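Clocks go back: what changes at the Totcombe reading room

Dear members,

The clocks go back at the end of October, and with them our evening hours. From that week the reading room in Totcombe will close at 6:30 p.m. on all days except Wednesday, when we stay open until 9 as before. The last loans are made fifteen minutes before closing.

Many of you have asked why we do not keep the summer hours. The answer is the heating. Last winter the upstairs room alone cost us 449 dollars in its coldest month, and we had very few readers there after dark.

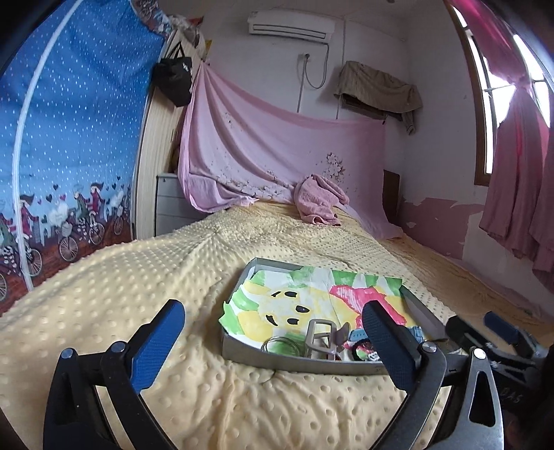 The bus is the other matter. The Nirkholm line will run its winter timetable, so the late bus leaves from the Skaltance stop at 6:52 p.m. It is a short walk from our door, but the path is dark – please bring a light.

In the spring we sent a paper form to 400 households and received 274 answers. Of these, 63 asked for a morning opening on Saturday. We will try it from November until the end of February, from 8:30 to noon, and then decide.

One small request: if you set your watch or your bedroom clock the evening before, you will not stand at our door one hour too early, as I did myself last year.
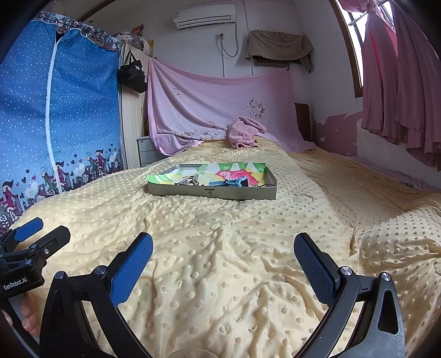

Books on order

The new books from Oyelaran are delayed by two weeks. We will write to everybody who has reserved a copy.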